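# The second pair of hands

At Histon, the change on the small-parts line began with two arms on one rail. 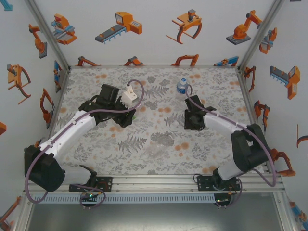 Beril Uysal had expected that the arms would make her shift shorter, and she says it became only different: she lifts less, she looks more, and in the evening it is her eyes that are tired and no more her shoulders.

The company makes fittings for water meters, up to 200 orders in a month. Before, each worker took a piece, turned it, checked it and put it down again, for the whole shift. Now the arms are learning this part of the work in a white cell with orange machines drawn on the walls. One can hold a small white piece in its gripper while the other waits with open fingers on the floor.

The people of the line have new tasks. They prepare the trays, they correct the arms when a grip is wrong, and they write down each stop in a notebook. The supplier, Clendel, gave a training of five days. Many workers found it too short, and the older ones asked for the manual on paper.

Pay was the hard question. The union at Histon wanted a higher grade for everyone who is allowed to restart the cell, and after long talks in June it was agreed. Of the 40 people on the line, no one was dismissed, but two places that became free were not filled again – and this is what they discuss in the canteen.

The night shift will get its own cell in the autumn. The notebook stays, with the same pencil on a string.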